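# Gray boards, page 2 of the gallery

On this page I continue with the boards which we use as work surfaces. The first page was for the light boards and the painted ones. Now it is the turn of the gray color, which is my favorite, but it is also the color that asks for the most patience.

I began to keep notes on the boards in January, when we changed the tables in the Morninano room. Before this I thought that a board is a board. You put it on the table, you work on it, and in the evening you wipe it. After a few months of use I see that each one gets its own face, and I wanted to have these faces in one place.

## Why gray

Gray is quiet for the eyes. White boards are very bright near the window and at noon I must turn my head away from them. Black shows each grain of dust. Gray is between the two, and small objects of many colors can be seen well on it.

The weak side is that people believe gray hides everything. It hides crumbs and pencil lines, yes. It does not hide a liquid that stayed for a night, and it does not hide oil.

## The surface

I prefer a matte surface. A shiny one is easier to wash, I agree, but it sends back the light of the lamps and after one hour I am tired. The matte surface has a light texture, and you can feel it if you move the back of your hand over it. Small white specks come with time, or they are there from the first day. I could not always say which, so I stopped writing it in my notes.

Blue-gray and brown-gray are sold under the same word. If you order a second board to put next to the first, please ask for a sample. We did not ask, and for the Rampersad table we received a gray that was much warmer than the old one. It is in use and it works well, but side by side they do not look like a family.

## How I look at a stain

From straight above, many stains are almost invisible. I tilt the board, or I go down with my head until I look along it, and I do it with light coming from one side. Then the cloudy areas show themselves. I also look at the edges, as a corner that is a little swollen tells more about water than the middle does.

My order for cleaning is simple:

- a dry cloth first, always
- a cloth with warm water and a drop of dish soap
- a paste of baking soda, left for up to 12 minutes and then wiped away
- the board standing upright until morning, never flat

I do not use the rough side of the sponge. It makes a light, polished circle in the matte surface, and this circle stays longer than the stain. The Moletach board has such a circle, made by me, and I look at it with some shame.

## The board with the cloud

Matte blue-gray, with a dark patch near the center that goes downward through the middle. The edges of the patch are soft, and there are fainter, lighter swirls next to it. I call it the cloud.

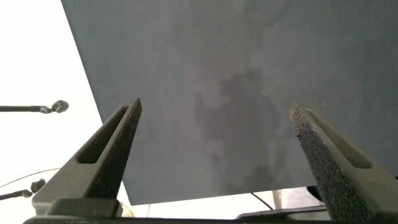

One reader wrote to me that she would leave such a patch alone. On her own gray board she tried soap, then vinegar, then a fine sanding pad, and in the end the cleaned place was more visible than the mark had been. She asked also if I had thought of turning the board over and using the other side – her family did so with a kitchen board and was content.

I had not thought of it. I answered her that I would look at the back first, as with some boards it is left raw and takes in water quickly. About vinegar I have no experience on this kind of surface, so I cannot recommend it or warn against it.

The Wumance boards will be on the next page. They are smaller and most of them are green.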